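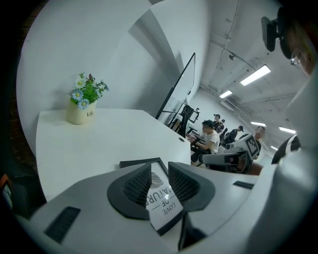 Magnesium for leg cramps: anyone read the Rilska study?

mkaushik
My gym is pushing magnesium powder for night cramps and the flyer cites the Rilska cohort, 2,265 adults, followed from August to August. Higher intake, fewer cramps. I'm not sold. Intake came from a food questionnaire. I can't remember what I ate on Friday.

lallness_16
Questionnaires are crude but they're not useless. With that many people the noise should wash out.

mkaushik
Random noise, sure. People who eat nuts and greens also walk more and sleep better, and more people doesn't fix that.

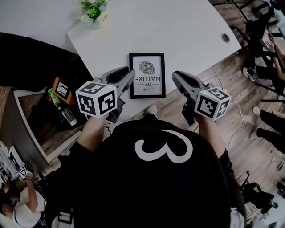

At the desk, both hands full

Xolani M.
They adjusted for exercise. It's in the second table.

mkaushik
They adjusted for one yes/no question about exercise. Did you read the footnote?

Xolani M.
I did, and I still think you're being too hard on it. Nobody claimed it was a trial.

mkaushik
The flyer does. "Proven to stop cramps," with a tub of powder next to it. 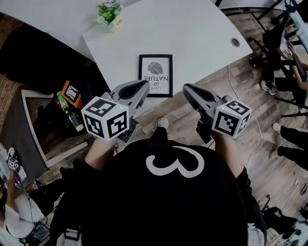 The desk from overhead

tosh_hosoda
I took the stuff for two months. Cramps went away. Then I quit and they stayed away, so make of that what you will.

lallness_16
Could be you were low and topped up your stores.

tosh_hosoda
Could be. My blood test was normal before I started, though.

Meifang L.
Serum magnesium doesn't tell you much, most of it is in bone and inside cells. I agree with mkaushik on the flyer. Wasn't there a smaller trial, Reddy or something, with a placebo group?

Xolani M.
Reddy had 1,001 people and both groups improved. Dropouts were higher on magnesium, mostly stomach trouble.

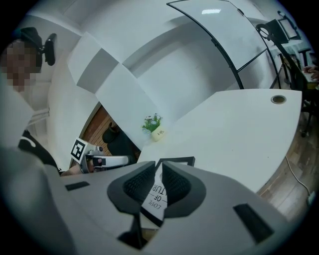

Love of nature, wrong way up

mkaushik
So placebo did as well as the powder. Does anyone have the full paper? I can only get the abstract, and it doesn't say what dose they used.

Xolani M.
I'll look tonight. I think I only saved the tables.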